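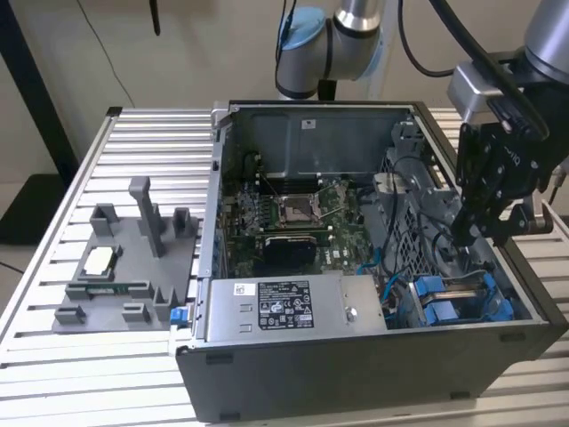 Part removal order has a large effect on how often an automated disassembly run fails, and our project set out to measure it. We wrote a planner, Emix, that chooses the next part from a graph of what blocks what, and compared it with a fixed order written by hand. The test computer lies on its side on the slatted bench with the side panel off, so the motherboard, power supply and drive cage can all be approached from overhead. Blue SATA cables run through the mesh of the drive cage, and in our graph each cable counts as a blocking edge. A gray 3D-printed fixture to the left of the case has pockets for small parts such as the processor.

Method

We ran 400 trials, half with Emix and half with the fixed order. Before that, Wondimu Worku tuned the planner on 3000 simulated cases. A trial ended when the target part was out or after 4 failed grasps on the same part. Every grasp attempt was logged, 3707 in all.

Results

Emix needed fewer attempts per part than the fixed order. Most of the gain came from the drives - the fixed order often went for them while a cable was still attached. For the memory there was no clear difference. The power supply was worse under Emix, and we think the weight we gave its screws was too low.

The logs are in the Grundadari folder on the lab server. Screw weights will be fitted again in July.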